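# Trying out the Coltex tabletop arm kit

Mirjam Wouters, project report, 8 Jul 2025

So for my project I got to review a robot arm kit, and I'm still a bit excited about it! The kit is the Coltex starter set, which our department bought from a shop called Kemton. I wanted to find out if a student with no robotics background (me) could get it sorting small things on a table.

Setup took me two afternoons. The manual is 123 pages long and I'd say half of it is about network settings, which I skipped and then had to go back and read. The arm itself bolted on fine. Calibration was the annoying part – you have to guide the gripper to a set of spots on the table, and if you bump anything you start over. I bumped things a lot.

The task I picked was simple: little bottles go into paper cups, matched by color. I put colored tape on the tabletop so I could reset things in more or less the same way between tries.

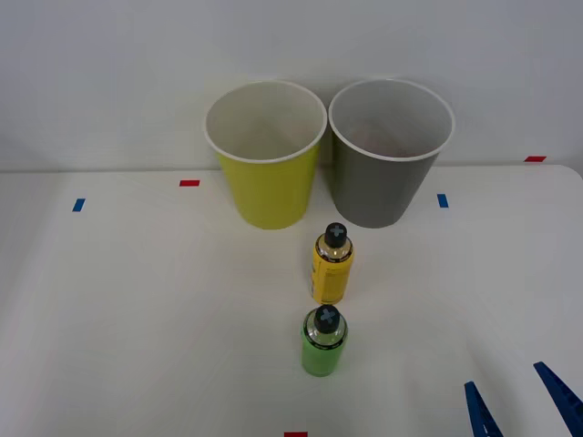 I did 131 tries in total, spread over a couple of weeks. The early ones were pretty bad, mostly my fault, as I was driving the arm by hand and kept closing the gripper too soon. After 14 practice runs I got the hang of it and started saving them for the learning software that comes with the kit. It's called Pleltedska, and no, I can't pronounce it either.

The software is the best part of the whole thing. You replay a run, trim the boring start, give it a name and you're done. What I didn't like is that it forgets your gripper speed every time you close it (why??). I wrote to support and they said a fix is planned for December.

The gripper does well with round things. Caps are trickier, and I had the most luck grabbing lower down on the body. Paper cups are so light that one nudge sends them sliding, so go slow near the rim.

Would I tell another student to use it? Yes, if they have the patience for calibration. I also looked at the Bramwell kit on paper, but I haven't had my hands on one, so I left it out of the scoring. My notes and saved runs are in the shared project folder, and the gripper speed I ended up using is written inside the manual's front cover.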